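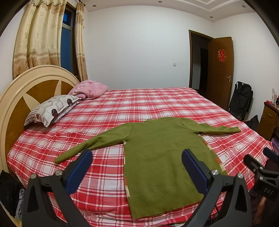

Skillano 500 Portable Turning Gear
For steam turbine and generator rotors during outage, storage and transport

A large rotor left sitting still will sag. It does this slowly and without complaint, and you find out on the day you try to run it up to speed in front of the client. The permanent turning gear deals with this in normal service, but it is bolted to a machine that you have, for perfectly good reasons, taken to pieces. The Skillano 500 does the same job while the rest of the plant is in crates.

It clamps to the coupling flange, runs from an ordinary site supply, and turns the rotor slowly for as long as you like. The longest continuous run we have on record is 3222 hours, at Stanport, where the outage had been planned for a good deal less than that. The rotor came through it straight. We make no claim for the project manager.

What it does

The drive unit sits on a steel sledge beside the pedestal and reaches the flange through a splined shaft with a universal joint at each end, so the sledge needn't be lined up to the last hair. Near enough is near enough, within the limits in the manual, and the limits are generous because we have met the people who set them up (several of us used to be them).

There are two modes. Continuous mode turns the rotor at a steady crawl. Index mode gives it half a turn at an interval you choose, then holds it, which suits stored rotors on roller stands and saves wear on the rollers. The change between them is a keyed switch. Please keep the key somewhere other than in the switch.

If the supply fails, the unit sounds an alarm, logs the rotor's angle and the time, and waits to be restarted by a human being. Earlier models restarted themselves. Customers told us, some of them quite loudly, that they preferred to be asked.

There is a hand crank for when everything else has gone. It works. You will want more than one person and a flask of something.

Specification

Maximum rotor mass: 400 tonnes with the standard gearbox
Breakaway: hydraulic assist, supplied, stowed on the sledge
Modes: continuous and index
Supply: three-phase, 400 V
Drive unit mass: 500 kg without sledge
Overall length, shaft fitted: 3185 mm
Lifting: four eyes, marked
Forklift pockets: yes, both long sides
Enclosure: suitable for indoor use and covered outdoor use. A tarpaulin held down with a brick is not a cover.
Log: stored in the unit, read out by cable
Colour: grey

The 500 in the name is the mass of the drive unit. We mention it because purchasing departments regularly take it for the rotor capacity, and one or two have ordered on the strength of it.

Flange adapters

The unit comes with a blank adapter plate, which you can have drilled locally, or we will drill it for you from a drawing. Send the drawing of the flange as it is now. Older machines have often had their couplings opened out, bushed or quietly swapped during some past repair, and the drawing in the cabinet shows the flange as it was when everyone wore ties. If in doubt, measure it. If you can't get at it to measure it, Berhanu Seyoum in our fitting shop will come out and do so, for a day rate and travel.

Plates already drilled for another machine can be traded in. We have a rack of them and are always pleased to see one go.

In use

At Surngate the unit was used through the replacement of a generator stator that arrived by river, then by road, then, after a disagreement about a bridge, by river again. The turbine rotors stayed on site on stands with one Skillano between them, moved across by forklift every second shift in index mode. That isn't how we would have drawn it up. A second unit was offered. They managed.

Dunleavy bought theirs after hiring it three times in a row, having worked out the sum on the back of our invoice. It lives in their turbine hall beside the overhead crane stairs and is lent to a sister station each September.

Burgi Nägeli, who designed the gearbox, would like it known that the noise at start-up is the pawl engaging and is normal. It is one loud clack. A series of clacks is not normal, and you should stop and ring us.

What's in the delivery

Drive unit on sledge
Splined shaft with two universal joints, guarded
Blank adapter plate and bolts
Hydraulic breakaway assist with hose
Control pendant on a long lead
Hand crank
Manual, printed, in a box that seals
Spare key

The box seals because the manual used to arrive as a sort of porridge.

Not included: slings, mains cable to the unit, roller stands. We sell roller stands separately and will happily talk about them at length.

Hire or buy

Hire is by the week with a four-week minimum. The meter starts when the unit reaches your gate and stops when it leaves, so a few minutes spent finding out who has the forklift is money in your pocket. Overruns are charged at the same weekly rate. We don't apply a penalty, on the grounds that by then you will have enough of those.

Bought units carry a two-year warranty on the gearbox and one year on everything else. The warranty doesn't cover shafts bent by lifting the unit by the shaft. There is a label on the shaft about this. It is a large label.

Servicing is once a year or after every long outage, whichever comes first. Oil, seals, a look at the pawl, new battery for the log. Most customers send the unit back to us. A few do it themselves and do it well, and we will sell those people seal kits without an argument.

Availability

Hire stock is usually booked solid for the spring outage season before winter is over. If your dates are firm, tell us. If your dates are the usual sort, tell us anyway and we will pencil you in, in actual pencil.

Prices and hire rates on request. Please have the rotor mass, the coupling drawing and your site supply to hand when you call.

Page last updated Sunday, February 9, 2020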